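Kleiner Wasch-Thread, weil ich gestern Abend gefragt wurde, wie ich das ohne Wäscheständer mache. Mein wichtigstes Möbel dabei ist ein Stuhl. Korb auf die Sitzfläche, direkt neben die Maschine, und der Rücken muss sich nicht mehr bis zum Boden bücken!
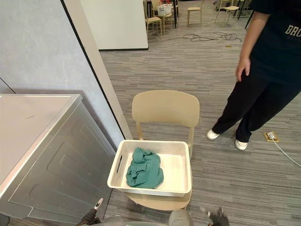
Tharun Annamalai: Bei mir steht der Korb immer oben auf der Maschine, bis er beim Schleudern runterwandert.

Genau das hatte ich in Lerkham auch, 2 x in einer Woche (einmal samt Waschmittel).
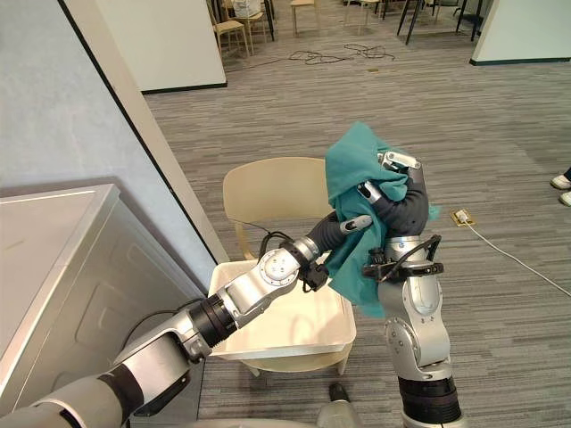 Handtücher wasche ich seit April ohne Weichspüler, die saugen einfach besser. Vor dem Zusammenlegen einmal kräftig ausschütteln, dann wird auch so ein zerknautschtes grünes wieder glatt. Und eine flache Wanne drunter, dann landet kein Zipfel auf dem Teppich.

Zusammengelegt wird bei mir am Tisch, Stühle vorher weg, man braucht Platz für die Ellbogen.

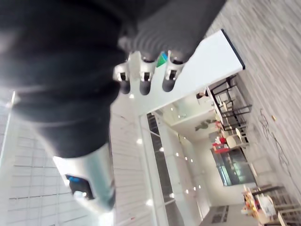 Weißer Tisch, grauer Teppich, Stühle weiter hinten.

Und zum Schluss noch was zur Maschine selbst, Tür nach dem Waschen bitte offen lassen. 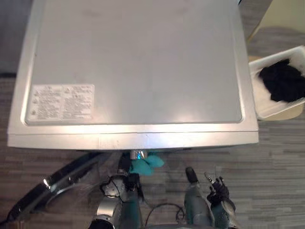 Wie oft macht ihr das Flusensieb sauber? Alle 9 Wochen, mit einem alten Lappen drunter.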